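자주 묻는 질문: 트라스타노 희귀질환 인식의 달 사진전

4월 한 달 동안 플린다드빌 시립 실내체육관 복도에서 열리는 사진전에 대해 사무국 메일함으로 들어온 질문을 모았습니다. 같은 질문이 11번째 들어온 날 이 페이지를 만들기로 했고, 그 질문은 주차였습니다. 그래서 주차부터 시작합니다.

주차할 수 있나요?

체육관 지하 주차장에 32대까지 들어갑니다. 농구 경기가 있는 날에는 그 자리를 농구 팬들이 오전부터 차지하니 대중교통을 권합니다. 장애인 주차 구역은 경기와 상관없이 비워 둡니다. 비워 두지 않은 차를 보시면 안내 데스크에 알려 주세요. 저희가 대단히 공손한 쪽지를 붙입니다.

입장료가 있나요?

없습니다. 모금함은 있습니다. 모금함 앞에서 갑자기 휴대전화를 들여다보시는 분이 많은데, 저희도 다른 행사에 가면 그렇게 하므로 이해합니다.

무엇을 볼 수 있나요?

희귀질환을 가지고 사는 분들과 가족의 인물 사진 16점입니다. 병실 사진은 없습니다. 출품하신 분들이 직접 장소를 골랐고, 낚시터와 미용실이 제일 인기였습니다. 한 분은 세차장을 고르셨습니다. 사진 옆에는 본인이 쓴 짧은 글이 붙어 있는데, 맞춤법은 본인이 원할 때만 고쳤습니다. 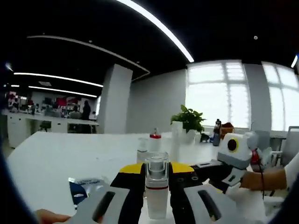 사진은 누가 골랐나요?

사진 속 본인이 골랐습니다. 작가가 후보를 몇 장 내면 당사자가 한 장을 정하는 방식이고, 작가의 마음에 드는 사진이 떨어진 경우도 꽤 됩니다. 미성년자는 보호자와 함께 정하되 의견이 갈리면 아이 쪽을 따랐습니다. 덕분에 혀를 내민 사진이 두 점 있습니다.

왜 숫자나 통계를 크게 걸지 않았나요?

작년에는 걸었습니다. 입구에 사람 키만 한 도표를 세웠더니 관람객이 도표 앞에서만 심각한 표정을 짓다가 정작 사진은 지나쳤습니다. 올해는 통계를 안내 책자 뒤쪽으로 보냈습니다. 책자는 1,000부를 찍었고 떨어지면 더 찍지 않습니다. 다 보신 책자는 입구 선반에 돌려놓으시면 다음 분이 읽습니다.

리본은 어디서 받나요? 꼭 달아야 하나요?

안내 데스크에서 드립니다. 안 다셔도 됩니다. 리본을 달았다고 더 좋은 자리에서 사진을 보게 되는 것도 아닙니다. 옷핀이 불편하신 분을 위해 스티커도 준비했는데, 니트에는 붙지 않고 머리카락에는 아주 잘 붙습니다.

휠체어로 관람할 수 있나요?

전시 구간에는 계단이 없습니다. 사진 높이는 앉은 눈높이에 맞췄습니다. 키가 큰 분들이 허리를 굽혀야 한다고 항의하시는데, 그동안 목을 젖히고 보던 분들이 계셨다는 점을 생각해 주시기 바랍니다. 엘리베이터는 북쪽 출입구 옆에 있고 느립니다.
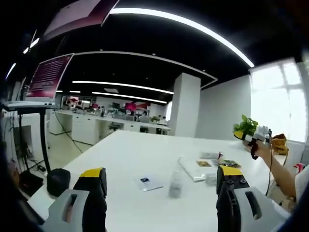 맥도널드 님은 방명록에, 앉아서 보는 높이도 좋지만 복도 중간에 쉴 의자가 하나도 없어서 끝까지 가는 데 용기가 필요했다고 적어 주셨습니다. 맞는 말씀이라 의자를 들여놓았습니다. 체육관 비품이라 등받이에 관중석 번호가 붙어 있지만 표는 없어도 됩니다.

조용히 볼 수 있는 시간이 있나요?

매일 오전 10시부터 11시까지는 안내 방송과 음악을 끕니다. 조명도 한 단계 낮춥니다. 옆 코트에서 배구 연습을 하는 소리까지는 끌 수 없었습니다. 소리에 예민하시면 데스크에서 귀마개를 빌려 드립니다.

단체 관람은 어떻게 신청하나요?

학교나 직장 단위라면 방문 일주일 전까지 메일로 인원과 희망 시간을 보내 주세요. 해설이 필요하면 함께 적어 주시고요. 해설은 출품자 가족이 맡기도 해서 예정 시간을 넘기는 일이 잦습니다. 버스를 대절하셨다면 기사님께 미리 말씀드리세요. 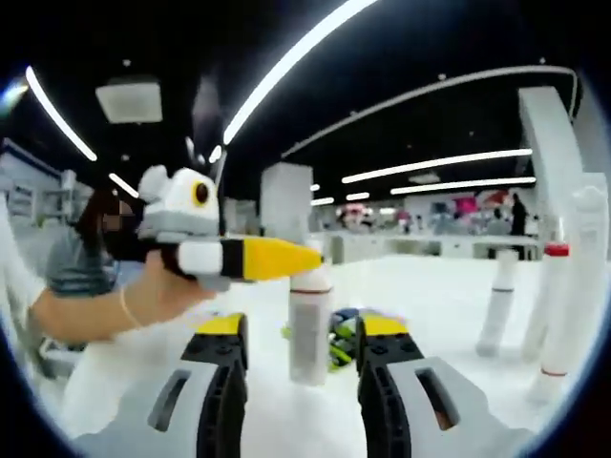 전시가 끝난 뒤

사진은 어디로 가나요?

원본은 출품자에게 돌아갑니다. 동의하신 분의 작품은 한 벌 더 인화해 렐로라 도서관 2층에서 여름까지 이어서 겁니다. 도서관은 체육관보다 조용하지만 의자에 번호가 없습니다.

다음 전시에 참여하고 싶습니다.

메일 제목에 '참여'라고 써서 보내 주세요. 진단명은 적지 않으셔도 됩니다. 사진을 찍고 싶은 장소가 있으면 그것부터 알려 주시는 편이 일이 빠릅니다. 세차장도 다시 섭외할 수 있습니다.

여기에 없는 질문은 어떻게 하나요?

사무국 메일로 보내 주시면 대체로 이틀 안에 답합니다. 주차 질문은 맨 위로 올라가 주세요.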